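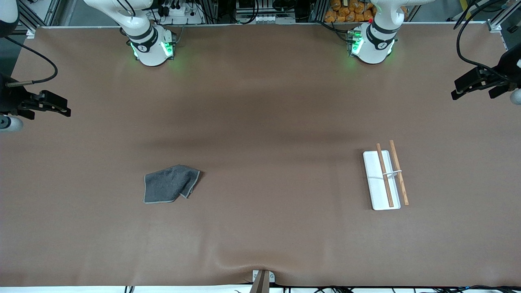

The grey cloths have taken over our house. I bought the first lot in July, when the paper towel was costing more than I wanted to think about, and they have since ended up in the kitchen drawer, the laundry, the car and the bottom of my work bag.

I used to cut up old T-shirts for rags and I still keep a few for paint and bike chains. For benches and tables they never did much. They pushed the crumbs from one end to the other and left lint on anything dark. A microfibre cloth picks the crumbs up, mostly, and you can shake it out over the sink and keep going.

My favourites are grey on one side and purple on the other. I bought them at Wulleck because they were the only ones left that weren't fluoro yellow, and the two colours turned out to be handy. Grey side for the first wipe with a bit of water, purple side for going over it again. If I get interrupted halfway through I can look at the cloth and know which side I was up to.

They have a hemmed edge all the way round, which I now look for. The cheap ones I got from Clirkis were cut straight with no hem and started to fray after a month of washing. They went to the garage.

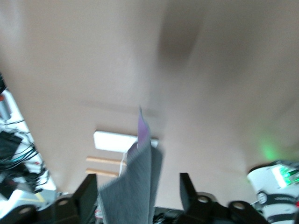

Divina Barredo wrote in after my last post on cleaning cloths to say that I should cut the tags off before the first wash, as hers had left a fine scratch on a glass cooktop. I had never thought of it. I went through the drawer with the nail scissors that night and did the lot, cutting close to the hem without going into the stitching. She also boils hers in a pot once a season. I haven't gone that far.

Washing is where I got it wrong early on. I put them in with the bath towels and they came out covered in fluff, and after that they only moved the fluff on to the table. Now they get their own small load, warm, with a little liquid detergent. No fabric softener and no dryer sheets. My machine spins at 800 for this load and they are nearly dry when they come out, so I hang them over the rack in the laundry and they're done by dinner.

I fold them in half and then in half again, grey side out. For a while I rolled them, but the rolls came undone every time someone opened the drawer and I'd find them bunched up at the back behind the cling wrap. Folded flat, 20 of them fit in one drawer with room for the sponges beside them.

When I wipe the big table I start at the far end and work back towards myself. Trays and placemats come off first. If the cloth has been sitting scrunched up I pinch it in the middle, lift it and give it a shake before I fold it into a pad. A flat pad covers more than a handful of crumpled cloth, and there are four clean faces to get through on each side before it has to be rinsed.
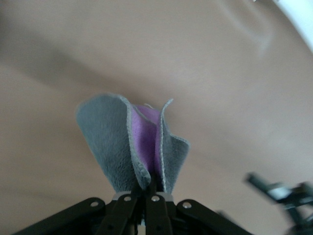
What goes in which drawer

Kitchen: the grey and purple ones, plus two old cotton tea towels for the glasses.

Laundry: anything with a stain that won't shift. These do the tub and the floor around the machine.

Car: one in the door pocket for the inside of the windscreen. I keep it in a zip bag – the dust in there gets into everything.

Garage: the frayed Clirkis ones and the T-shirt rags, in a bucket by the door.

I still need to find something better for the shower screen. The cloths leave streaks on it whichever side I use, and the squeegee has lost its rubber again.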